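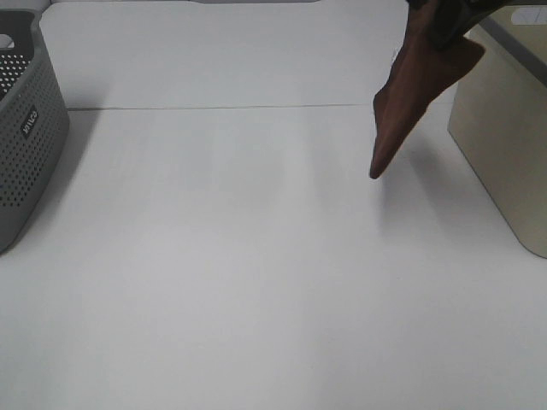
Grurkside Residents' Board > Shared Facilities > Laundry room folding table

L.Petrauskas
Posted in June, 8:15 a.m.
Residents are asked to comment on the proposed arrangement of the folding table. The proposal is that unsorted items be kept on the left and folded items on the right, with the center left clear for folding. The table serves 2 buildings, and complaints about items left on it have increased since the spring.
Līga Petrauskas, House Rules

temex_tenant
Posted 9:02 a.m.
I support the proposal in principle. I would ask that the containers remain at the sides at all times. At present they are moved to the middle and left there overnight.

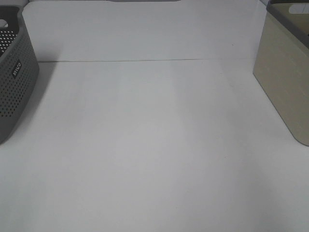
Gray basket on the left, beige box on the right, near panel clear.

Eglītis
Posted 9:40 a.m.
I must disagree. Two containers on the table reduce the space available for bed sheets. The rules adopted for the Givov building require all baskets to be placed on the floor, and I see no grounds for a different practice at Grurkside.

temex_tenant
Posted 10:11 a.m.
With respect to the previous comment, several residents cannot bend to floor level. A basket at table height is a matter of access. A double sheet can be folded lengthwise in the space between the containers.

Eglītis
Posted 10:26 a.m.
A double sheet, perhaps. A king-size duvet cover cannot. I also wish to note the seam in the tabletop, on which I have twice caught knitwear. 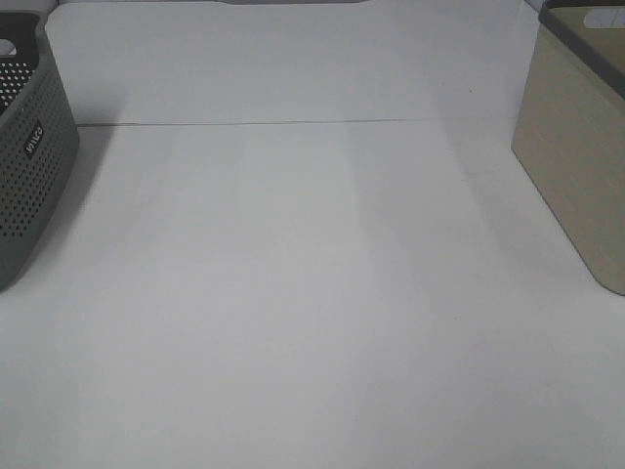

Perforated basket and storage box with the tabletop clear between them.

unit8_rear
Posted 12:30 p.m.
May I ask whether the beige box is for folded laundry only? Unmatched socks have been placed in it.

L.Petrauskas
Posted 1:05 p.m.
In reply to unit8_rear: folded laundry only. Unmatched socks should go to the shelf by the door.
In reply to Eglītis: the seam will be reported. Replacement of the table was quoted at $1,374 and is not planned. Residents folding large items may place both containers on the floor and must return them afterward.

Eglītis
Posted 1:48 p.m.
I accept the provision for large items. My objection to the general arrangement stands, and I ask that it be recorded.

L.Petrauskas
Posted 2:10 p.m.
It has been recorded. Comments remain open until the end of June.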